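The Handover

The club met in Room 17 after the buses left, and by December only two people still came every time.
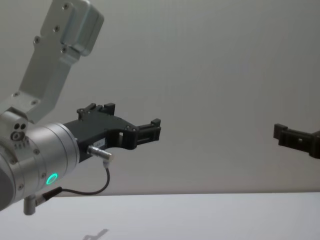 Ewan Cosgrove had the laptop open on his knees and was scrolling through the run log. Ekaette Garba stood at the end of the table with her coat on. The heat in that part of the building went off at four.

"Run it again," she said.

"It'll do the same thing."

"Then we'll see it do the same thing."

The task for the Edimside meet was a handover. One arm had to pick up a wooden block, turn, and pass it to the other arm, which had to set it down inside a taped square. Teams got two tries. Onumbridge had done it the year before in 23 seconds and had a banner made.

Ewan wanted to beat 23 seconds. Ekaette wanted the block not to fall on the floor. They had been arguing over this since the first meeting in the fall, mostly without raising their voices.

He pressed the key. The arms went back to their start positions and came in again toward the middle. They were running it without the block, just the motion, to see where the grippers ended up. The left one stopped. The right one came in and stopped a little low.

"Low," Ekaette said.

"I know it's low."

"Lower than before?"

He checked. "Same."

She took a pencil from behind her ear and wrote it down in the notebook. It was a green notebook from the Bhatt office supply store, and she had filled most of it. Run 366, right side low, same as last. Ewan had laughed at the notebook in the fall. He had stopped when the laptop lost two weeks of logs and the notebook was all they had.

"Read me the ones where it was right," he said.

She turned back several pages. "All the ones from before Thanksgiving. Then it's good, good, good, a little low, low. Then low every time."

"What did we do between good and a little low?"

She ran her finger along the line. "You changed the speed."

"I changed it on the left."

"It says both."

He scrolled for a while. The floor polisher was going somewhere down the hall. It came nearer and then went away again.

"Both," he said.

She didn't say anything. She had a younger brother and knew when to leave a thing alone. Ewan put the old number back in for the right arm, and then sat with his hand over the keyboard.

"If I put the left one back too, we're at thirty-something seconds," he said.

"Okay."

"Onumbridge is going to come in at twenty."

"Maybe they'll drop it."

"They won't drop it."

"Then they'll win," Ekaette said. "I'd like to go and have it work. My mother's driving up from Dirkilance for this."

He thought about that. He hadn't known anyone's mother was coming. His own father had asked what day it was, and Ewan had told him it wasn't a big deal.

He changed the left one back.

"Get the block," he said.

She went to the cabinet and got it. Then she took off her coat, hung it on the door, and turned to a clean page.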